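# O braço põe a mesa (quase)

Agosto foi o mês em que decidi que a sala ia deixar de ser sala. A ideia, que me pareceu excelente à uma da manhã, era ter o braço a pôr a mesa para uma pessoa: copo, colher, garfo, taça. Quatro objetos que qualquer criança arruma enquanto pensa noutra coisa. Ao fim de 14 noites, tenho um respeito enorme por crianças.

Para quem chegou agora: o braço é um Plernach em segunda mão, comprado com uma junta do cotovelo que rangia e um manual traduzido por alguém com pressa. A garra é minha, ou seja, os defeitos da garra são meus. O controlador é um Voltow, que aquece bastante e reinicia quando lhe apetece, normalmente com o braço esticado. O programa que junta isto tudo chama-se Trumside e vive num repositório que só eu consulto, e mesmo eu com pouca vontade.

O primeiro problema foi a pega nos talheres. Um garfo pousado numa superfície lisa tem muito pouco por onde se lhe pegue. A garra descia, fechava, e o garfo ficava onde estava, com o ar tranquilo de quem já viu isto muitas vezes. Baixei a altura de aproximação 3 mm e passou a raspar no tampo. Subi 1 mm e voltou a fechar no vazio. Andei nisto uma semana inteira, a corrigir um número para cima e para baixo como quem afina um rádio velho, até perceber que a altura da mesa mudava de noite para noite. As pernas dobráveis abrem um bocadinho mais ou um bocadinho menos conforme a disposição de quem as monta. Passei a calibrar no início de cada sessão, coisa que devia ter feito desde o primeiro dia e que até estava escrita no manual, na tal tradução.

O segundo problema foi o copo. O copo é de plástico, meio transparente, e a câmara de profundidade olha para ele e vê um buraco. Tentei luz de lado, luz de cima, luz nenhuma. No fim desisti da elegância e fui buscar a posição à imagem a cores: o copo é a única coisa roxa em cima da mesa, portanto procura-se o roxo. São 30 linhas de código de que não me orgulho e que trabalham melhor do que tudo o resto. A taça de inox tem o defeito contrário, reflete a sala toda, e o detetor já me jurou várias vezes que a taça era um candeeiro. Para essa ainda não tenho solução, só uma lista de coisas que não deram.

O terceiro foi a câmara do pulso. Montei-a demasiado perto da base dos dedos, e metade do que ela vê é garra. Ainda pensei em refazer o suporte, mas cada suporte novo obriga a nova calibração mão-olho, e a calibração mão-olho é uma tarde de mover um tabuleiro de xadrez às prestações. Ficou assim. Pus uma máscara fixa por cima da zona da garra e o detetor passou a ignorá-la, tirando umas vezes em que decide que um dedo é um talher. Tecnicamente está preso à mesa de jantar mais próxima, por isso percebo a confusão.

Os próprios dedos foram uma novela à parte. A primeira versão era lisa e tudo escorregava. A segunda tinha espuma, que agarrava muito bem e largava mal, de modo que a colher chegava ao destino e não queria sair. A atual tem a superfície canelada, e a peça branca na base do dedo é o que impede o conjunto de abanar. Abana na mesma, mas menos.

O estado das coisas, visto da cabeça e do pulso: 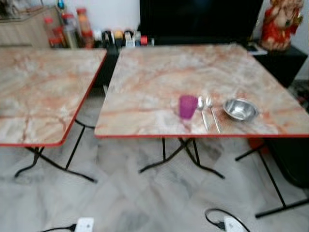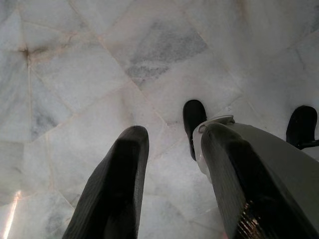 O que falta, então. Falta a ordem das operações, para começar. O Trumside planeia cada objeto como se fosse o único no mundo, e o caminho mais curto para a taça passa com frequência por cima do copo. Na última corrida completa, foram três objetos bem pousados e um copo deitado. Eu diria que é um bom resultado, mas também já disse que esta versão era a final, e isso foi em duas versões diferentes.

Falta ainda trocar a fonte. A que uso é uma Venter que zumbe num tom que julgo ser um si bemol, e desconfio dela sempre que o controlador reinicia. Pode ser injusto. Encomendei outra, e se os reinícios continuarem peço-lhe desculpa.

Também queria experimentar velocidades mais altas. De momento o braço demora tanto a pousar um garfo que a sopa, se houvesse sopa, já teria arrefecido. Subi a aceleração uma vez, sem nada na garra, e a mesa inteira andou para o lado. Talvez primeiro uns pesos nas pernas.

Entretanto janto na cozinha, de pé, com uns talheres que ponho eu.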